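Werovier Opens Registration for Small Parts Sorting Workshops

New sessions cover desk and craft table tidying for homes, classrooms and shared workrooms

Werovier, a home and workroom organizing firm, today opened registration for a series of workshops on sorting small items at the tabletop. The sessions begin in June at the company's Gasser Street studio and deal with the things that collect on a work surface: crayons, beads, small hardware, game pieces and parts that have come away from whatever they belonged to.

Each workshop lasts 2 hours and takes up to 23 people. Participants work at wooden tables and are welcome to bring one container of mixed small items from home. Those who come without one will be given a mixed lot from the studio's own stock.

The workshops follow the Skevodano method, which Werovier has used in its in-home visits for several years. The method starts with the table instead of the closet. Everything small is brought to one surface and divided between an upright cup and a flat plate. Long, thin items go in the cup. Small, loose items go on the plate, where they can be spread out and seen. Anything that fits neither is left on the open tabletop until the end of the session.

"Most of our clients already own enough boxes," the company said in a statement. "They have trouble at the earlier stage, when everything is still mixed together and a drawer looks like the easiest answer. We wanted a class that stays at that stage for the full session."

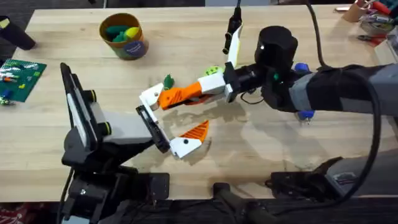 The first half of each workshop is spent on the first pass, with no labels and no lids. Participants are asked to pick up one item at a time and place it before reaching for the next. In the second half, the contents of the plate are divided again by use, and each person decides what to keep, what to return to another room and what to give away.

Instructors will also cover the choice of containers. Werovier recommends a cup heavy enough that it does not tip when filled with crayons or pencils, and a plate in a color that contrasts with the items on it. Any plate or cup already in the house will do, and no purchase is required to take part.

A separate session for teachers and after-school staff will be held in the late afternoon, starting at 4:30. It uses the same method, with added time for setting up a shared table where several children put things away at once. Handouts from this session may be copied for classroom use.

The studio is stocked in part by Celler, a secondhand supply shop that shares the building. Celler has set aside 4000 small items for the workshops, including crayons, buttons, pegs and odd game pieces. Items that participants do not want to take home will go back to the shop and be offered for sale by the scoop. Celler will stay open for an extra hour after each session.

Registration is open now through the Werovier website and at the studio front desk. The fee covers instruction, use of the table and a printed sorting sheet. A place may be transferred to another person up to the day before the session. The studio is on the ground floor and has step-free entry from the parking lot. Children 8 and older may attend with a registered adult.

About Werovier

Werovier provides organizing services for homes, schools and small workrooms. Its work includes in-home visits, group classes and printed guides based on the Skevodano method. The company does not sell storage furniture.

Media contact

Werovier Press Office
Gasser Street Studio
Interview and visit requests are accepted through the press form on the Werovier website.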